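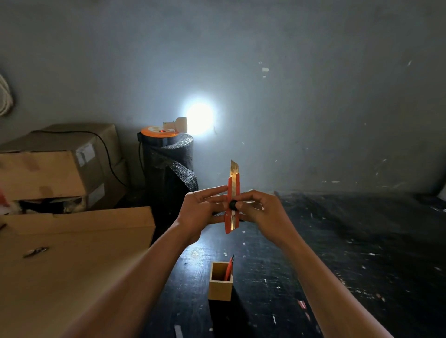
Über uns

Willkommen bei Piltelent! Wir sind eine kleine Schule für Buchbinden und Papierarbeiten, und wenn man uns fragt, was wir den ganzen Tag machen, dann lautet die kurze Antwort: falzen, heften, leimen, pressen und zwischendurch sehr viel Tee trinken. Die lange Antwort steht auf dieser Seite.

Wie es angefangen hat

Noreen Hennessy hat das Buchbinden in einer Werkstatt gelernt, die vor allem Bibliotheksbände reparierte. Abends zeigte sie Freunden am Küchentisch, wie man ein Heft mit drei Löchern und einem Faden bindet. Aus den Freunden wurden Freunde von Freunden, der Küchentisch wurde zu eng, und als im alten Stallport-Gebäude die Räume im Erdgeschoss frei wurden, hat sie zusammen mit Yara Haddad den Mietvertrag unterschrieben. Yara kam von der Typografie und wollte eigentlich nur ein Regal mitnutzen. Sie ist geblieben und leitet heute alle Kurse, in denen es um Einbandgestaltung, Titelprägung und Buntpapiere geht.

Was man bei uns lernt

Im Grundkurs entstehen 2 Bücher: ein Broschurheft zum Warmwerden und ein fadengehefteter Band mit rundem Rücken und Kapitalband. Das klingt nach viel, und ja, am zweiten Abend raucht allen ein bisschen der Kopf! Aber wenn der Block dann aus der Presse kommt und sich zum ersten Mal richtig aufschlagen lässt, ist die Freude jedes Mal riesig (bei uns übrigens auch, immer noch).

Wer weitermachen möchte, kann bei Mayuree Srisuk in die Aufbaukurse gehen. Sie unterrichtet japanische Bindungen, Leporellos und Schachteln und hat eine Engelsgeduld mit Ecken, die nicht so wollen. Cathal Ó Briain übernimmt die Reparaturkurse -- dorthin bringt man das zerlesene Kochbuch der Großmutter mit oder den Atlas, dem der Rücken fehlt. Wertvolle Stücke gehören allerdings zu einer Restauratorin, und das sagen wir dann auch.

Pro Kurs nehmen wir höchstens acht Leute auf. Vorkenntnisse braucht niemand. Schürzen, Falzbeine, Ahlen und Leim sind da, Papier und Leinen für den Grundkurs sind im Preis enthalten.

Unsere Papiere

Auf das Papierlager sind wir richtig stolz. Nearly alles aufzuzählen würde hier zu weit führen, es sind fast 140 Sorten, von schlichtem Werkdruck bis zu handgemachtem Kleisterpapier aus den eigenen Kursen. Die Graupappe beziehen wir von Hegde, das Buchleinen von Iston. Reste landen in der großen Schublade neben der Tür, und aus der darf sich jeder bedienen.

Offene Werkstatt

Einmal im Monat räumen wir die Tische frei für alle, die schon einen Kurs gemacht haben und an eigenen Sachen arbeiten wollen. Diarmuid Mac an tSaoi ist dann ab 17 Uhr da, hilft an der Stockpresse und weiß fast immer, warum ein Rücken schief geworden ist. Im Januar zeigen wir in der Werkstatt die Arbeiten aus dem vergangenen Kursjahr, zuletzt waren es 31 Bände. Kommt gern vorbei und blättert, Anfassen ist ausdrücklich erlaubt!

Besuch und Kontakt

Der Eingang liegt auf der Hofseite von Stallport, die Klingel ist etwas schwergängig. Fragen zu Kursplätzen, Gutscheinen oder Schulklassen beantwortet Noreen über das Kontaktformular.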